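Week 2: where your computer keeps things

Hello again! I promised a gentle one, so today is just memory and storage, and I'll keep the jargon down. The processor does the sums, but it can't hold much at once, so it keeps fetching bits from memory (the desk) and memory gets filled from the disk (the cupboard).
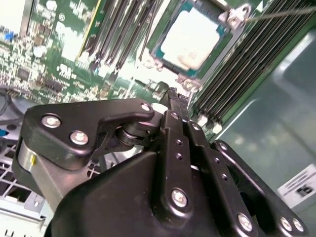 Why memory forgets

Ordinary memory needs power to hold anything at all. Pull the plug and your unsaved essay has gone. I lost 19 pages that way in my first year at Trollach and I'm still cross!
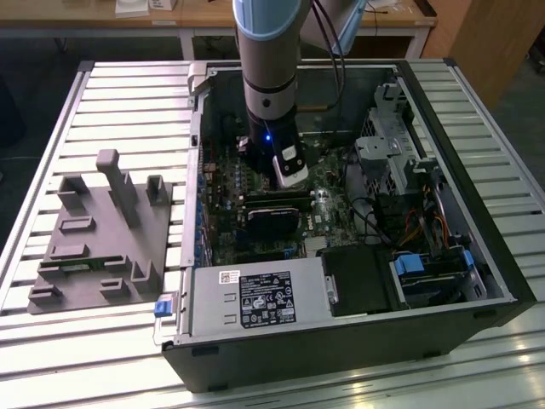
When the desk is full

The computer shuffles things back to the cupboard, and everything crawls. More memory often helps an old machine more than a newer processor, so bear that in mind before you spend anything.

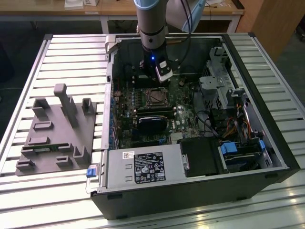

Vindia asked whether closing tabs really frees up memory, or whether the browser just hangs on to it. Bit of both! Try it before next week and write down what you see.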